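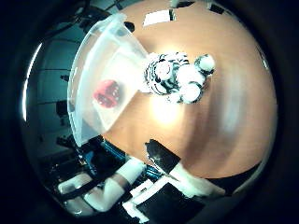 Photo: Clument

Clument Children's Festival and Party Wear: Frequently Asked Questions

These answers cover the Lalellow cotton range, the Rafferty knitted range and the Brunard printed range. Shoes and headwear have their own size tables.

SIZES AND FIT

How do I choose a size?

Measure the chest with a soft tape, under the arms and level all the way round, with the child standing and breathing normally. Compare the result with the chest column of the size table. Age labels are a guide only. If the chest and the height fall in different rows, go by the chest for tops and by the height for trousers and dresses.

The table gives body measurements. The finished garment is larger. Lalellow tops have 3 inches of ease at the chest, so a top for a 26 inch chest measures more than that when laid flat and doubled. Rafferty jumpers have 2 inches of ease and the knit gives.

Should I buy a size up so that it lasts until next year?

Tunics and loose tops can be bought one size up without trouble. Trousers can too, if the hem is taken up by hand with a stitch that can be let out again. We do not advise it for full-length dresses or anything with a fitted shoulder. A shoulder seam that sits too low restricts the arm, and a long skirt is a tripping risk on stairs.

Do you make matching outfits for brothers and sisters?

Yes, in the Lalellow and Brunard ranges. Matching pieces carry the same colour code on the sewn-in label. Order them together where possible. Cloth is dyed in lots and there can be a slight difference in shade between one lot and the next. It is seldom noticeable on one child but can show when two children stand side by side.
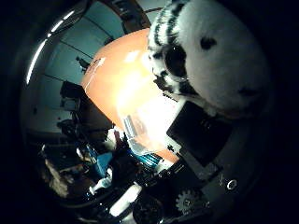 A lot number is printed below the colour code. If you are adding a piece to an outfit bought earlier, send us both numbers and we will match the lot if any of it is left. We cannot hold stock for this purpose.

Can adults get the same prints?

Scarves and sashes in the Brunard prints are made in one adult size. Shirts and dresses are not.

CLOTH AND COLOUR

What are the garments made of?

Lalellow garments are 100 per cent cotton, including the sewing thread. Buttons are sewn through and then knotted at the back. Rafferty knitwear is a wool and cotton blend, and the proportions vary with the colour, so read the label if your child has sensitive skin. Brunard prints are on woven cotton, with a cotton lining in the dresses and no lining in the shirts.

Will the colours run?

Strong colours can release loose dye in the first few washes. Reds and dark blues are the usual ones. Wash each new garment on its own the first time, cool, and take it out of the machine as soon as the cycle ends. Most unwanted colour transfer happens while wet cloth is lying in a heap.

To test a garment, dampen a white cloth, press it on an inside seam for a minute and look for colour. If there is any, wash separately again and repeat the test.
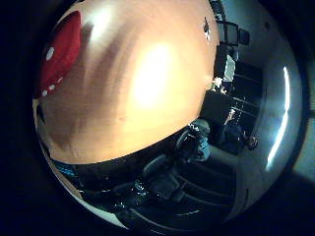 Prints with a white motif need more care than plain colours. The white areas in a Brunard print are undyed cloth and will take up whatever dye is in the water. Small white dots on deep red, of the kind in the photo, are the least forgiving combination - each dot is surrounded by the colour most likely to run, and a dot that has turned pink is hard to bring back. Wash these prints flat in a basin for the first two washes, do not soak them, and keep wet layers from touching while they dry. A piece of plain white cotton laid between the front and back is enough. Do not use bleach on the dots, even with a brush.

Can the clothes be worn for colour throwing, face painting or similar?

They can, but we do not cover the results. Powder colours differ a great deal and some are made to stain. For these events choose white or undyed Lalellow pieces and treat them as clothes for that day. Shake dry powder off outdoors before any water reaches it. Face paint on a collar should be lifted with a little mild soap and cold water, working from the outside of the mark towards the middle.

WASHING AND STORING

How do I wash the knitwear?

By hand, in cool water, with a wool detergent. Press the water out and do not wring. Roll the garment in a towel, then dry it flat and away from direct heat. Pull cuffs and hems into shape while they are damp. A rib that dries curled will tend to stay curled, and steam will only partly correct it.

What about bobbles?

Some bobbling is normal under the arms and at the sides, where the surface rubs. Remove it with a knitwear comb when the garment is dry.

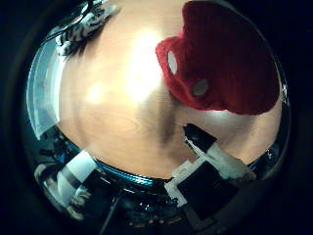

Comb in one direction and keep the cloth flat. Electric shavers can be used on plain knit but not on raised patterns, where the blade may catch a loop.

How should festival clothes be stored between seasons?

Clean and fully dry. Food and sweat marks that are invisible in April can be yellow by winter. Fold knitwear, hang dresses, and use a cotton bag with either. Sealed plastic bags trap damp and are not suitable for more than a short journey.

ORDERS AND RETURNS

How long do I have to return something?

The return date is printed on the dispatch note. Garments must be unworn and unwashed, with the label attached. Try them on over a vest.

Can I return an altered garment?

No. This includes hems that have been taken up and later let down.

Do you sell spare buttons?

One spare is sewn to the side seam of each buttoned garment. For further spares, quote the colour code and state whether the button is from the front or the cuff.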